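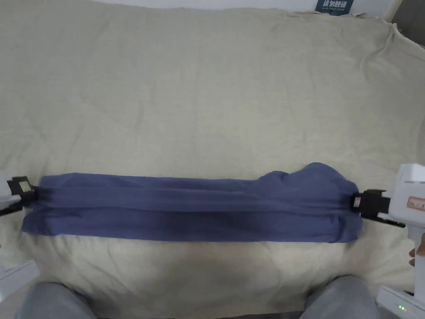
Dark navy on a cream-beige duvet.

Drestby Pet Hair Lifter by Clesside

For doonas, couches, car seats and whatever you were planning to wear to work. Dog hair, cat hair, rabbit fluff. No sticky sheets, no batteries, nothing to charge.

In stock. Ships from our Ballarat shed, orders in before 2 pm go same arvo.

Colours: charcoal, moss, off-white (off-white back in January, sorry, the supplier ran short)

What it does

Roll it back and forth in short strokes. Short, not long. The fabric pad grabs hair on the push and drops it in the chamber on the pull. When the chamber's full, press the back button, flap opens, tip the hair in the bin. Done.

Works best on flat woven stuff – quilt covers, sheets, microsuede, canvas, most car upholstery. Good on jumpers if you lay them flat first and hold one end. Not great on long shag rugs. Don't use it on silk, loose crochet or anything already pilling, it will make it worse. Don't use it on the animal either. We do get asked.

Specs

Weight: 400 g
Chamber: one, removable, top shelf of the dishwasher is fine
Pad: replaceable, clips in from the underside
Body: recycled plastic
Warranty: 3 years on the body and hinge, pads not included
In the box: lifter, one spare pad, hang loop, card with the care notes

Pads

A pad lasts most single-dog houses a good while. Two huskies, less. You'll know it's finished when it pushes hair into a line and leaves it there. Spare pads sold in packs of 3, see the drop down at the top. The older Fatinex pads DO NOT fit. Same width, different clip. If you have a Fatinex lifter email us before ordering, we still have a box of the old ones out the back.

To clean a pad, brush it toward the arrow with an old toothbrush. No fabric softener near it, ever. Softener coats the fibres and then it won't grab. If it gets wet leave it to air dry, don't put it in the dryer.

Getting hair off bedding before the wash

Worth doing, hair going into the machine mats up and ends up in the filter or back on the next load. What we do at home:

Shake the cover outside if the weather's ok.
Spread it back on the bed, pull it tight-ish.
Lifter from the head end down, overlapping strokes.
Empty the chamber half way, don't wait till its jammed.
Corners and seams last, use the edge of the lifter.
Flip and do the other side if the cat gets under there. The cat gets under there.

T-shirts are the same, flat on the bed and start at the neck. Sleeves last.
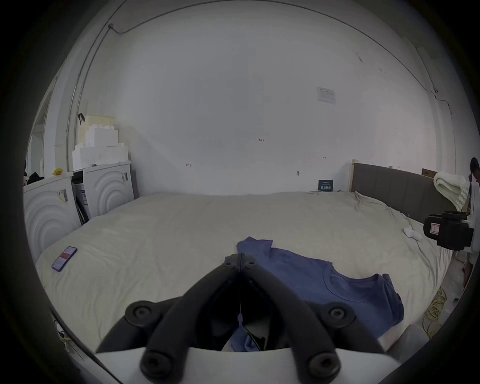

Which pets, which hair

Short coarse hair (staffies, labs, beagles) – the hard one, it spears into the weave. Go across the weave as well as along it. Two passes.
Long soft hair (ragdolls, collies) – easy, but fills the chamber quick.
Curly, low shedding – you probably don't need this. Save your money.
Rabbits and guinea pigs – fine fluff lifts ok, hay doesn't. Pick the hay off first.
Birds – down feathers yes, seed husks no, get the vacuum.

What people have written in

"Bought for the car, now lives on the end of the bed. Kelpie sleeps where she likes." – Laiba Arain

"Good on the couch, only so-so on my wool coat. Four stars. Flap was stiff for the first week then loosened up." – Brendan Moriarty

"Wish the spare pads came in a pack bigger than 3. Otherwise no complaints, two cats, black trousers." – Deirdre Ní Mhurchú

We hear you on the pads Deirdre, looking at it.

Postage and returns

Flat rate anywhere in Australia, up to 500 g goes as a small parcel, so one lifter is fine but lifter plus pads tips over into the next size. Checkout works it out. New Zealand yes, everywhere else email first.

Changed your mind, send it back unused in the box. Faulty, send us a photo of the hinge or the clip and your order number and we'll post a new one, no need to return the old one. Trade and grooming salon orders go through Aisling Mac Giolla, use the contact form and put "trade" in the subject line or it ends up with the genral mail.

Also from Clesside

Car boot liner, charcoal only
Ó Ceallaigh rubber curry brush, small and large
Doona cover protector, queen and king
Lifter pads, pack of 3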